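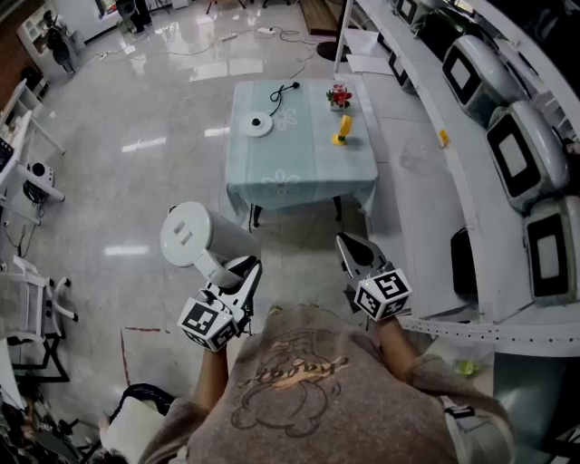
2. Kettle and Base: Placement on a Small Table

2.1 Purpose

This part of the report covers the small-table layout used in the Ukton room study. The question was how a cordless kettle, its base and the cord should be arranged on a table that also has to hold other things. Filling and boiling were left out of this part.

2.2 Setup

The table has dark metal legs and is covered with a light blue cloth with a faint white flower pattern. The cloth hangs over the edges. The base is a white disc with a black center, set toward the left of the tabletop. Its cord is thin and black and runs toward the far edge. A small pot of red flowers stands near the back right corner. The floor is glossy white tile, and a long white counter runs along the right.

The kettle is a white cylinder with a round lid. In the picture it is off the base and held on its side.

2.3 Layout rules

The group settled on 3 rules before the trials:

The base stays fully on the tabletop, with no part of the disc over the edge.
The cord leaves on the side away from the user.
The plant stays on the table in every trial. Removing it would make the task easier than it is in a normal room.

The cloth was kept as well. A bare tabletop was tried in February, and the base slid more readily on it than on the cloth.

2.4 Procedure

Each trial started with the kettle off the base and ended when it stood upright on the disc and stayed there after release. Trials were logged on the Premon sheet, one line per trial. A total of 29 trials were logged. A trial was marked as failed if the kettle touched the plant or if the base shifted far enough to need resetting by hand.

2.5 Observations

Most of the trouble came from the cord. When the slack was left in loose coils close to the disc, the kettle could come down on a loop and sit at a tilt. Moving the slack toward the far edge cleared this up, but the cord then pulled on the base when the cloth was straightened -- a fault the log sheet had no column for.

The plant caused fewer problems than expected. The pot was approached only when the kettle came in from the right.

2.6 Open points

Cord length was not varied. The sheet needs a column for cloth movement before the next round.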